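Sim kitchens, door tasks and the 197 scene question

Forum > Robot Learning > Methods and Results

gripnotes
Posted 8:40 am

OK so I finally have numbers on the randomized kitchen runs and I want somebody to poke holes in them before I write this up. Quick recap for anyone who skipped the June thread: same policy, same demos, and the only thing I change is how many generated kitchens it trains in. Small set is 4 kitchens, big set is 197. Then I test on kitchens it has never seen, 300 episodes per condition, all in sim.

The big set wins on doors by a lot. It barely helps on appliances, and that bugs me!

The door task has both arms starting near the panel, with the handle on one side, and the textures get as ugly as the generator wants to make them (brown marble walls are a favorite, apparently).

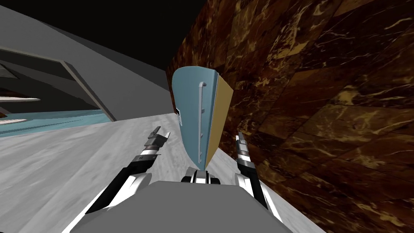
How do you score a door episode?
The hinge angle has to pass a threshold and stay past it until the episode times out. A door that swings back closed counts as a fail.

Code is the Fullari branch, the same one Meifang Xu posted, with my scene sampler bolted on.

tejada_fan
Posted 9:15 am

Nice, but I don't buy the headline. When you go from 4 kitchens to 197 you also change how many demos land in each kitchen. With the total fixed, the small set sees every kitchen over and over. You could be measuring memorization in the small run, which is a different claim from "variety helps."

gripnotes
Posted 9:32 am

Fair, but isn't memorization kind of the point? If it memorizes 4 kitchens and then face-plants in a new one, that's the effect I'm after.

tejada_fan
Posted 9:50 am

Sure, as long as the writeup says that. I'd still want a run in the middle. Two points make a line no matter what.

alby_sim
Posted 11:05 am

I'm with gripnotes on this one. We did something close on Atport last year (smaller, messier, never published) and the door result went the same direction. What we couldn't fix was wrist views. Ours came out so tilted that the policy had hardly anything to go on except wall color. What are you feeding it on the appliance tasks?

gripnotes
Posted 11:20 am

Head view plus both wrists. I went digging through the appliance episodes and a lot of the input is stuff like this, microwave up past the fingers on a flat blue-gray wall and a big chunk of black on the left.

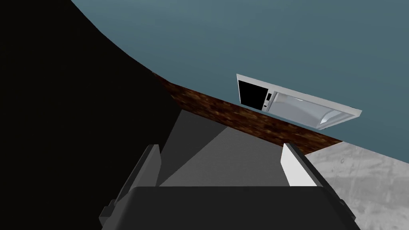 Would dropping the wrist views make the appliance numbers better?
My guess is that it would hurt. The last bit of the approach depends on seeing the fingers next to the target, and the head view is often blocked by the arms at that stage.

alby_sim
Posted 11:41 am

Yeah, those big black areas are what I'd worry about. We ended up masking anything unlit before the encoder and got a small bump. Cheap to try, it's 2 lines in the loader.

tejada_fan
Posted 12:10 pm

Masking is a band-aid. If the sampler is handing you views like that, fix the sampler. Otherwise you're tuning the policy to quirks of your renderer and none of it carries over to a real kitchen.

alby_sim
Posted 12:18 pm

He's not claiming real kitchens though? Everything in the first post is sim to sim.

gripnotes
Posted 12:35 pm

Right, no real robot claims from me. I'll do both: a masking run on the current scenes, and a middle-sized kitchen set with the demo count per kitchen held steady so tejada_fan can sleep at night. The queue is packed, so doors go first and appliances after that.

If anybody has a config for the lighting pass that they like, please post it. Mine is basically the defaults.

alby_sim
Posted 12:52 pm

Will dig mine up tonight. It's for the old version, so check the wall material names before you run it.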